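Setilier hand-held gripper kit: evaluation report, second period
Prepared for Áine Horgan by Rónán Lynch
Status: open, August

1. Position since the last report

The evaluation licence was extended and both hand units are in use. Recording moved from the bench at Nic Aodha to ordinary rooms in houses, as agreed. The kit is being assessed on three counts: whether an untrained person can use it for a full session, whether the recordings are usable without hand correction, and what it costs to keep running.

2. Recordings

The target for the period was 141 recordings of the fruit and bowl task. We hold 102 that pass the Brurnomen import check. The shortfall comes from two causes. The left unit lost its time sync on one morning and everything taken before 11.30 had to be discarded. The remainder failed on tracking, mostly where the operator turned away from the work surface between picks.

The task is run on a household surface with a mixed bowl: apples, citrus, kiwi-like and small red fruit, with single pieces set out on the cloth. Patterned cloths are permitted under the revised protocol. Fruit is not matched for size or condition.

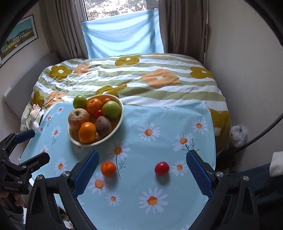

Aisling Buckley's view is that the bowl task flatters the kit. Round fruit settles between the pads even when the approach is poor, she says, and she would want flat and thin items tried before any figure goes into a purchase case. Her second point is that a pass at import tells us the file is sound and very little about the grasp.

Both points are accepted. Cutlery and folded cloth have been added to the plan for the next period, and grasps will be scored separately from import.

3. Hardware

Pads. The ribbed blue pads grip fruit adequately. One pair was replaced after the ribs began to lift at the tip. Setilier supplies pads in pairs only, and a spare pair should be held for each unit.

Linkage. Pivot screws on the right unit worked loose twice. They are now checked at the start of each session. The supplier's manual gives no torque setting and we have asked for one.

Handle. Operators reported tired wrists after 50 minutes. Sessions are now capped at 30 minutes with a change of operator. Treasa Mac an tSaoi asked for a smaller grip sleeve, and the supplier lists one as an optional part.

Charging. No faults.

4. Software and support

The Brurnomen importer was updated once. The update corrected the finger width reading, which had drifted when the units were closed for long periods. Earlier files were imported again and none changed status. Support tickets were answered, though the sync fault is still open and we have no date for a fix.

5. Comparison with Drelar

The Drelar loan kit arrived without its calibration plate. No comparison can be given in this report. Fergal McGrath has the replacement on order.

6. Requests

Approval to buy two spare pad pairs and one small grip sleeve. Agreement to carry the missing recordings over to the next period. A decision on the Drelar loan, which lapses at the end of the month unless renewed.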